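Side plate

A side plate is a small, shallow plate set beside the main plate at a meal, or used alone for a snack, a slice of bread or a piece of fruit. It is also sold as a bread plate, a fruit plate or, in plastic, a picnic plate. The names are used loosely, and attempts to separate them by size have not been very convincing. One maker's fruit plate is often another maker's saucer without the cup.

Form

Most side plates are round, with a flat or nearly flat base and a raised rim. The rim is usually said to keep juice and crumbs from running off, though on many cheap plates it is too low to do much with liquid. It does make the plate easier to pick up from a smooth table.

Plastic versions are light and come in strong colors. Salmon pink, often listed in catalogs as "coral" or "blush," is a common choice. Sellers like to say that a pink or red plate makes food look fresher. The usual source for this is a Pascu sales booklet that describes a tasting with 400 guests but does not say what they ate, what the other plates looked like or how the answers were collected. The claim should be treated as advertising.

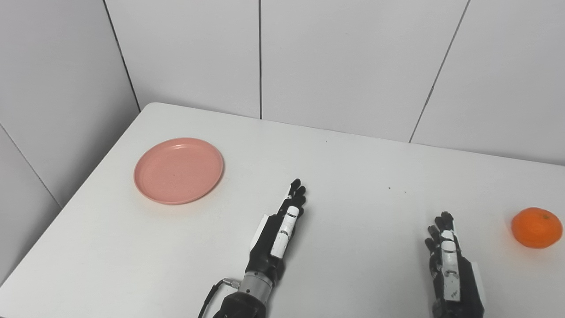 Photo: Manju Uniyal

Use with fruit

Small citrus fruits are among the foods most often served on a side plate. A mandarin orange needs no knife, and the plate holds the peel and seeds as much as the fruit. Household guides disagree on whether the fruit should be brought to the table already on the plate or set down next to it. Urmila Nigam's Pemer guide to table setting insists on the first and calls the second careless. Ravindra Pant, reviewing the guide, pointed out that it gives no reason, and that an unpeeled mandarin will sit perfectly well on a bare tabletop.

The custom of putting a fruit plate to the left of the diner is sometimes described as ancient. Evidence for this is thin. It seems to follow the better-known rule for bread plates, and many homes ignore both.

Surface and ridges

Some plates have concentric ridges pressed or molded into the inner surface. Three explanations are in circulation: that the ridges stiffen a thin plate, that they keep round fruit from rolling, and that they hide scratches. The first is plausible. The second depends on the ridges being much deeper than they normally are. The third was put forward by Usman Chaudhry in a short article on the Bollavus range, and he offered it only as a guess.

Ridges do collect dirt. Specks of dried food or dust can stay in the grooves after a quick wipe, and a soft brush works better than a cloth.

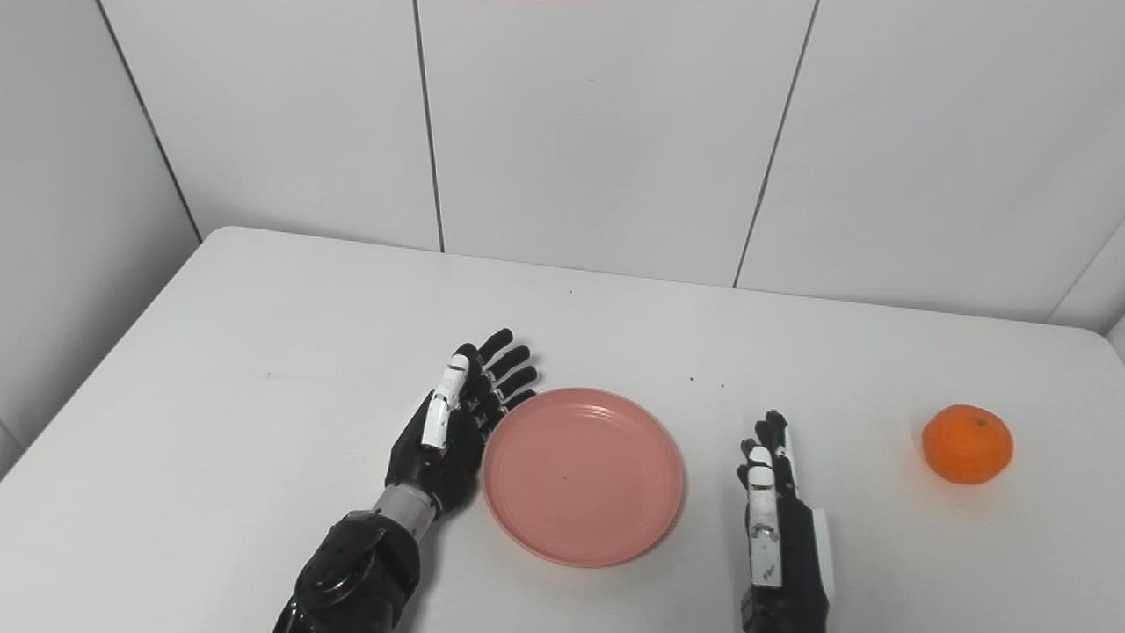

Plate on a white table in a tiled room.

Color and setting

A colored plate stands out on a white table, and this is often given as a reason for buying one. Whether it matters outside of photographs is open to question. Zindale lists its pink plate as item 2671 and recommends it for "bright, clean rooms," a phrase that would cover most kitchens.

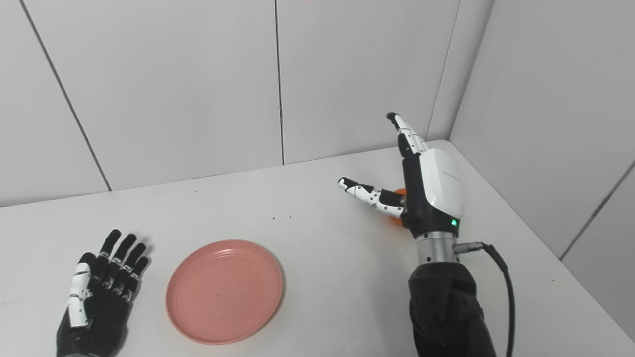

Care

Plastic side plates are normally washed by hand or on the top rack of a dishwasher. Labels vary, and the words "dishwasher safe" say little about how long the color will last. Tomato sauce and turmeric are the usual causes of staining. Baking soda paste is widely recommended and works on some light stains, with mixed results on older ones.

Few plain plastic plates should go in a microwave unless they are marked for it. Stacks should be fully dry before they are put away.

See also: Bread plate, Saucer, Table setting, Mandarin orange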